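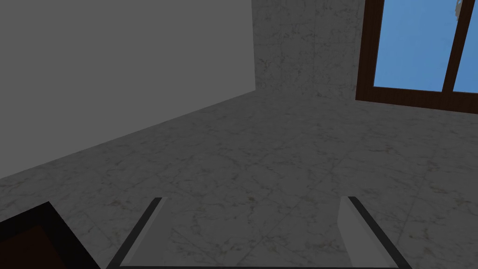
Marbled floor, gray wall, blue sky in the window.

Glaze notebook, Clolham pottery shop
April 2025

Back on the white glaze again, and I can hear the groans from the wheel room already. I know the rest of you would be perfectly happy to keep dipping everything in the shiny one from the big bucket, and I'm fond of the shiny one too, it has paid for a lot of clay over the years. But the breakfast bowls for Jetside are supposed to have a soft surface, something you want to keep your hands wrapped around after the coffee is gone, and a shiny bowl just doesn't do that. So I spent another long and mostly pleasant afternoon with the scale and the sieve.

I'm calling the new recipe Brerunano for now. Please use that name on the buckets and don't shorten it to "new white," which is how we ended up with all those jars on the bottom shelf that could be anything. It starts from the old matte base in the front of this book. I took the silica down a little, brought the clay up to make up for it, and left the whiting where it was. The tin I left out completely. It's expensive and it makes the white so hard and flat that the bowls look like they came out of a hospital cupboard.

I mixed enough dry for a good test and sieved it twice. The second pass caught a surprising amount of grit, so if you are in a hurry and tempted to do it once, please have a look at what's left in the mesh before you decide. After that it sat overnight with a lid on. It thickened up more than I expected by morning, almost like pancake batter, and I had to let it down with water a splash at a time. Write down how much you add. I didn't, and I was cross with myself the rest of the day.

The tiles went in as a set of 18, all from the same bag of stoneware and all bisque fired together. Some got one dip, some two, and a few got a brushed coat over a dip just to see. I scratched the numbers on the back in pencil first and then remembered that pencil burns away, so they were all done again in iron wash. You would think a person learns that once.

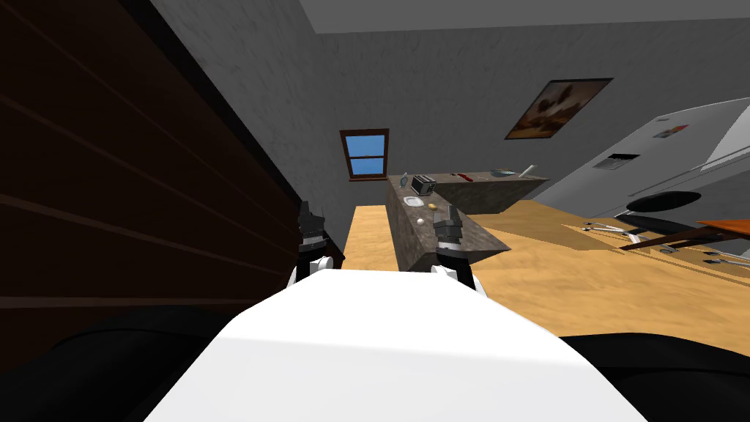 Firing notes

I used Ko, the small kiln, and not the big front loader. Ko heats unevenly toward the bottom shelf, as everyone here has found out the hard way, but for this kind of test I don't mind. A glaze that only looks good on one shelf isn't one I want to put on a whole order of bowls.

The climb was slow and boring, just as it should be. I had a 16 minute hold at the top, and then, for the first time, I tried a controlled cool at 107 degrees an hour instead of switching off and going home. I should have tried this back in October when the first matte tests came out glossy and I blamed the whiting. A matte like this one needs time on the way down for the little crystals to grow. If it drops too quickly they never get started and you get a surface that is shiny in some places and dull in others, like a badly waxed table.

Results by shelf, so I have them written somewhere:

Top shelf: best of the lot. Even surface, no pinholes on the single dips. The double dips crawled a bit at the corners.

Middle shelf: very close to the top, a touch drier to the fingertips. Still a surface I'd be happy to eat from, though I'd like to try the spoon on a full bowl before promising anything.

Bottom shelf: chalky. The brushed ones show every stroke. Tile 59 in the running count is the exception and I have no idea what it did to deserve that. It's on the windowsill by the sink, please leave it there until I've worked it out.
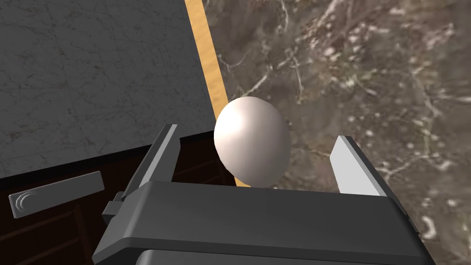
Color is where I'm still undecided, and I would like other opinions before I mix a full bucket. The top shelf tiles are a clean white, a little cold, with the faintest blue when you hold them near a sheet of paper. I'd like to pull them toward cream without ending up at butter, and a pinch of rutile or a very small amount of yellow iron are the two obvious ways of getting there. What I have in mind is close to the egg shape in the picture: pale off-white, almost ivory, and matte but still soft enough to take a bright spot of light on the upper left. Look at how it warms up and goes slightly gray-beige toward the lower right, where it curves away. A flat tile will never tell us whether we have that, so the next round ought to be on something curved. I'll throw some small closed forms out of the scrap bucket, nothing fancy, and we can line them up under the lamp and argue.

Fit seems all right so far. I put the best tiles in the freezer and then into boiling water, and there was no crazing I could find with the loupe. I'd still like to run the lemon test overnight. Matte glazes can look lovely and then give up their color to the first slice of lemon, and a breakfast bowl is going to meet a grapefruit sooner or later.

To do before the next firing:

Weigh out two small batches, one with rutile and one with yellow iron, and label them properly.

Measure the water this time!

Wax the feet a little higher. The glaze moved further than it looks on the tiles and I chipped two bits off the kiln shelf getting them loose.

Kiln wash on Ko's bottom shelf while it's empty.

The rest of the Brerunano is in the lidded bucket under the glaze table. It settles fast, so stir right down to the bottom if you borrow any, and please put the lid back on.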